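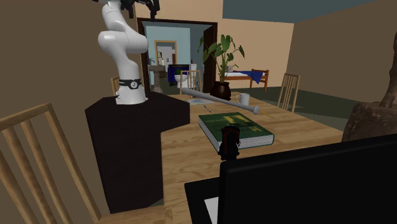

Gidus Community Boards > Off Topic > News and how we read it

Topic: Does "only read good news" really make anyone kinder?

marlpit_joe
My sister-in-law signed up for the Vuldale Pledge. Thirty-day thing, you swap your regular news for a daily email of uplifting stories, and at the end you're supposed to be a more generous person. She loves it. I read a week of the emails over her shoulder and I'm not sold. Every story was a stranger paying for a stranger's groceries. Good for them. I still don't see how reading it makes me do anything.

tansy44
Did it in October. I slept better. Isn't that enough?

marlpit_joe
It would be if that's what they were selling. The sign-up page says "proven to increase giving."

Quillback
Proven how? I went looking. There's a page by Rosalinda Lagman, who runs the thing, and it says 300 people finished the pledge and 125 of them reported doing more for their neighbors. So 175 didn't, and those are the ones who stuck with it to the end. No word on how many quit. Also "reported" is doing a lot of work there. Ask me after a month of nice emails if I'm a nicer person and I'll say yes too.

tansy44
You two are exactly why I stopped reading the comments on everything.

Quillback
I'm asking for a number they should already have. That isn't outrage.

hobnail
Going to disagree with Joe a little. I gave up cable news two years ago, no pledge and no emails, and I do more around here than I used to. Drive people to appointments, mostly. Some of that is just having my evenings back.

marlpit_joe
Okay but that's time. You'd get the same from quitting bowling.

hobnail
Bowling never made me scared of my neighbors.

marlpit_joe
Fair.

PetraW
I live in Drirkstead and our food pantry got written up in one of those emails. Very sweet piece. What it left out is that the pantry had lost its lease on Urquhart Street and was moving for the second time. People here found that out from the regular paper, the one full of bad news, and that's how we got trucks and a place to store the freezers. If we'd all been on the pledge we'd have been reading about ourselves and feeling great.

tansy44
That's one story though. Most of what's in my paper I can't do a thing about.

PetraW
Sure. I skip most of it. I read the local pages and then I stop. Doesn't need a pledge.

Quillback
Did the pantry get anything from the write-up? Donations?

PetraW
A lot of nice messages. One lady mailed a check. I don't know for how much, I only do the shelves.

tansy44
So one person read a good story and gave money. I'm just going to leave that there.

Quillback
One person who may have mailed checks to pantries her whole life. But yes, point taken.

marlpit_joe
Asked my sister-in-law last night if she's done anything different since she started. She said she forwards the emails.

hobnail
To you?

marlpit_joe
To everybody. I've got eleven.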